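Heywood handling guideline

The Heywood handling guideline (often just "the Heywood") is a set of good practice rules for robot arms that pick and pack loose goods, mainly fruit and small groceries. First put out by Marico on February 20, 2018. Written by Imogen Pearce and Keith Tapley, later tidied up by Priya Tillman.

Scope

Covers grip force, speed near people, basket handling and cleaning. Does not cover mobile bases or conveyor lines, those sit in a separate Plilotdale document.

Main rules

Grip force is set per item type and written on a card at the cell. Arm speed drops to 200 mm per second when a person is inside the marked zone. Finger pads get wiped between food types and swapped when the colour wears thorugh. Slotted baskets are preferred for produce, fingers to stay clear of the slots. Every stop gets logged, including short ones.

Uptake

Uramden took it up in April, with 29 cells at 5 sites. Neville Crabtree argued the force cards were too fiddly for small shops and a shorter version followed. Some users keep the old cards anyway.

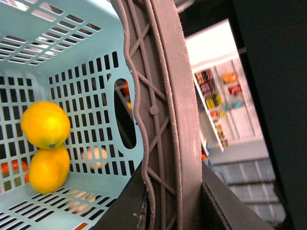

Lemons in a light blue slotted basket, wrist camera view.

Who is allowed to restart an arm after a stop?
The operator named on the shift sheet, once the zone is clear and the stop is writen in the log.

See also

Grip force card
Plilotdale document (mobile bases)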